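I work in the returns hall at Strömberg, outside Usard. We receive what people send back: toys, kitchen things, small items for the home. In June we got our first robot arm. Some colleagues from other halls asked me how it is, so I will write it here in one thread.

First, what the work was before. A box comes, you open it, you take out the items, you look at each one, you put it in the right tray. Then the next box. I did this for many years. It is not difficult work, but your shoulders know it in the evening.

In a strong week we have 2,720 boxes through the hall. After the holidays it is more, and then we get people from the agency, who must learn everything in one morning.

The arm comes from a firm called Galtow. It has a gripper with black fingers and it stands at the last table, where we had the old label printer before. The printer moved next to the coffee machine. There are still complaints about this.

When the management told us about the arm, they used the word "support" very often. I counted it on the slides afterwards, I am sorry to say. One colleague asked directly if there will be fewer of us next year. The answer was long and I could not repeat it to you.

So I want to be fair. I was against it. I signed the letter that our union person wrote. In this letter we asked for three things: no dismissals because of the arm, training in paid hours, and that somebody from the floor decides when it goes from practice to real boxes.

We got the second and the third. For the first one we got a promise until the end of next year, on paper. I would like it longer.

The somebody from the floor is now me, together with Ottar Amundsen from the late shift. We have no technical school, either of us. We got 2 days of training and a thick folder, and the folder is written in an English that is even stranger than mine.

What does it mean in practice? Before the real boxes begin, we lay things on the table, the arm has to pick them up and put them where they belong, and we write down what happens. Then we move the things and start again.

I thought this would be boring. It is a little boring. But you begin to see your own work in another way. I never thought about how I pick up a ball. I just have it in my hand.

A ball wants to roll away. A block with sloping sides gives the fingers not much to hold. A drinking glass you can see through is difficult for the cameras, they told us in the training. A basket is big and light, so if you push it a little, it travels.

For us these are all "small items, mixed". For the arm each one is a separate problem.

At the practice table, with the green ball and a purple block:
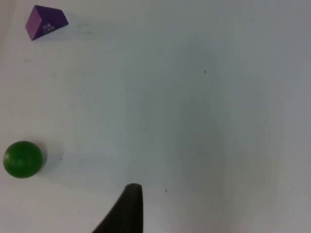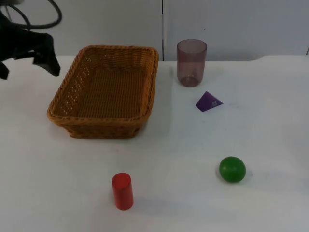

Ottar is stricter than me. If the arm drops something, he writes "dropped". If it puts something down too hard, he writes "too hard", and he does not care that it arrived in the right place. The technician from Galtow wanted to count those as good. Ottar said, then you can explain it to the customer who gets the glass.

They are now counted separately. It is a small thing, but I believe it happened only because a person from the floor was standing there with the pen.

The goal we agreed is 1,000 picks in practice before it may touch a real return. We are not there yet. Every time they change something important in the program, we start again from zero. This was also our wish, and I can tell you it was not popular.

Now the question everybody asks me at lunch: is it fast? No. I am faster, and the new girl in her second week is faster. But it does not get tired at three in the afternoon, and I do. I don't want to make jokes about this, because it is exactly the point that worries people.

What changed already for us, with no real box done by the arm:

We rotate more. Earlier you could stand at one table for the whole shift. Now Ottar or I go to the arm for a part of the day, so other people must move also, and most of them like it. One does not like it at all and he has told me so several times.

The light is different. They put new lamps over the last tables because of the cameras. We asked for better lamps for four years and the answer was always next budget. Then the robot needed them, and the electrician was there before breakfast. I am glad for the lamps. I was also angry for a full week.

We talk about the work. This I did not expect. People come over and say, try it with the thing lying on the side, try it with two things close together. They know which items are the bad ones, because they have had them in their hands so many times. This knowledge was never written down anywhere.

And here I have a doubt which I want to say openly. We are writing it down now. Each page I fill makes the arm a bit better, and I have asked for nothing in exchange except my normal pay and the lamps.

I said this to our team leader. She did not laugh at it. From next month the people who do the practice table get a supplement, up to 30 crowns per hour, depending on how long they have done it. It is not a fortune. But it says that this is skilled work, and it says so on the pay slip.

A colleague at the Ziltbridge site wrote to me that they will get the same arm there after the summer, and asked what they should demand. My list is short, and it is only my opinion.

Ask who may press stop. With us it is everybody, also the agency people, and they don't have to explain it to anyone first. Have this in writing.

Ask to see the log. It was first only for the technicians. Now a printed copy hangs beside the table and you can read it while you wait for coffee.

Ask what will happen with the person who stands at that table today. By name, if it is possible. "The team" is a very big word and one can hide a lot in it.

And send somebody like Ottar, who is not impressed by anything.

Am I still against it? I am less against it than in spring. If the promise is made longer, I will be even less. If it is not, I will write another thread, and I will probably be less polite in it.

To those who asked in the messages: no, we did not give it a name. There was a list on the fridge, but the best suggestions cannot be printed.

I have late shift tomorrow and then I will ask Ottar how many picks we have. If you are getting one of these at your work, please write to me what they promised you. I would like to compare.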